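Packing a gym bag: shoes, paddle, cup, small stuff
Forum > Gear and Bags > Table Tennis
Started 2/22/22

natalia_brandao
I play twice a week and my bag is a mess by the time I get to the club. Tonight I dumped it all out: a sneaker with long laces, the paddle in its case, a couple of small pouches.
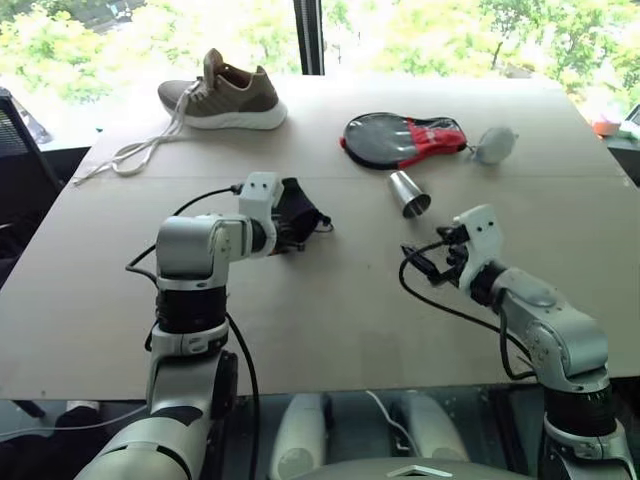 The bag is a Dokard, one main compartment and no dividers. I've been putting the paddle in first, flat against the back, then shoes on top. Is there a better order?

wichai54
Shoes first, soles down. Tuck the laces inside or they catch on everything. Mine wrapped around a zipper pull in December and I had to cut one.

natalia_brandao
Laces inside, ok. I also carry a metal cup, and it rolls around no matter where I put it.

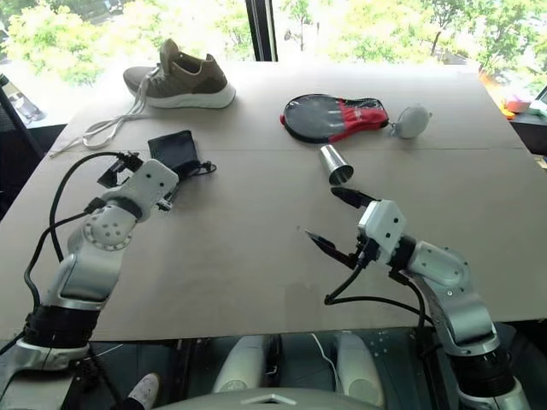 I tried a Lirine organizer for 6 weeks and went back to small pouches. They cost me 4 dollars each and I can wash them.

Raquel A.
I disagree about shoes first. The paddle case is stiff, so it should be the base – then shoes, then anything soft on top. 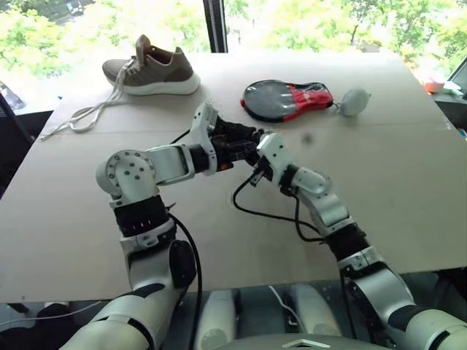
B_Azevedo
A case isn't armor, Raquel. Put two shoes on a paddle and drive over a bad road and see what the edge looks like. Shoes at the bottom.

Raquel A.
I've done it my way for years, no damage. We can leave it there.

natalia_brandao
What about the cup? I was thinking of a mesh bag with a drawstring.

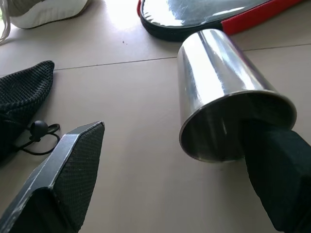
It would hang from the outside clip, so the main compartment stays free.

wichai54
Mesh is fine, but it will bang on things. I stuff socks in my cup and wedge it between the shoes.

natalia_brandao
Clean socks, I hope. I'll try that on the next trip.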